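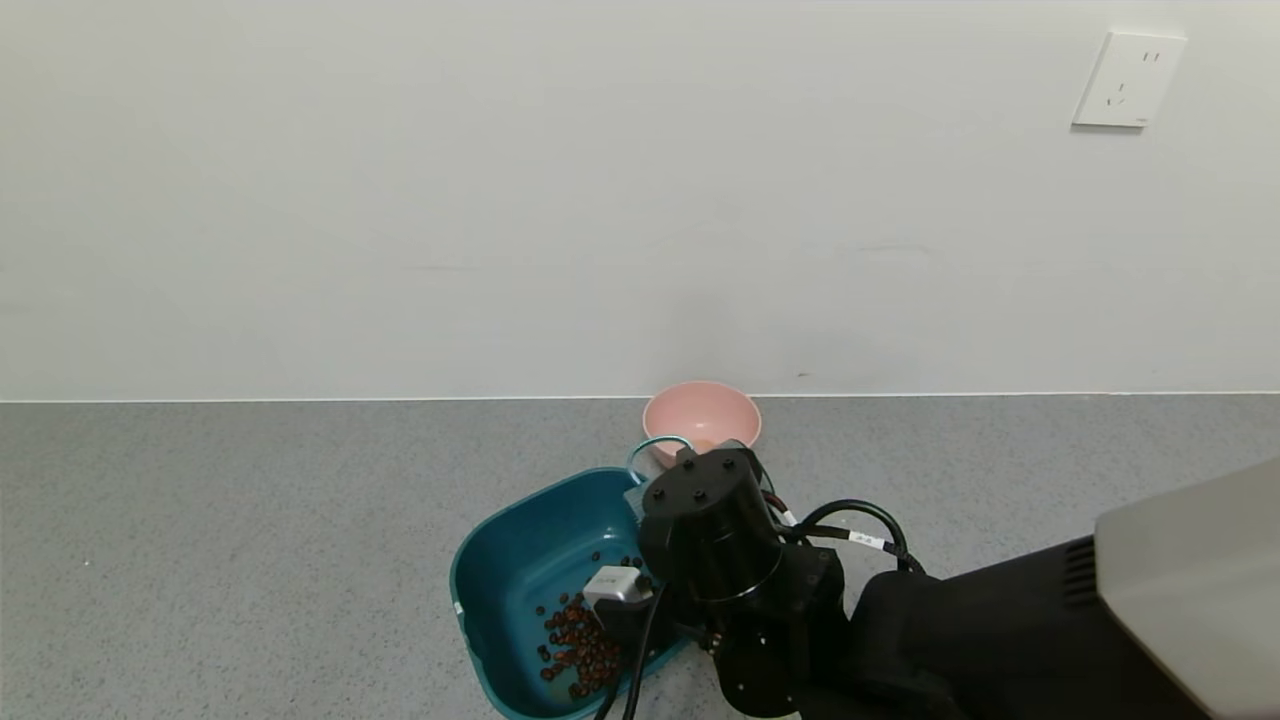 *Pink bowl, gray speckled counter.*

Latifa El Sherbiny came home from the Bensaid Institute with a residency certificate, 6 boxes of notes and a chapter that had been "nearly finished" since April.

Her grant report to the Nasta Foundation was due at noon. It asked for 500 words on impact. She had found, in four months of archives, one grocery bill from 1,850 pages of monastery accounts. The monks had overpaid for onions.

"Put that they were embedded in regional networks," said Reda Ghoneim over the phone. He had lived on grants for eleven years and owned two good suitcases.

"They bought onions."

"Regionally."

She wrote it down. Then she wrote that further travel was essential, and asked for 2,735 euros.

The foundation answered by three. They were delighted, and wondered if she might speak in Kandside on the onion question. For forty minutes, with slides.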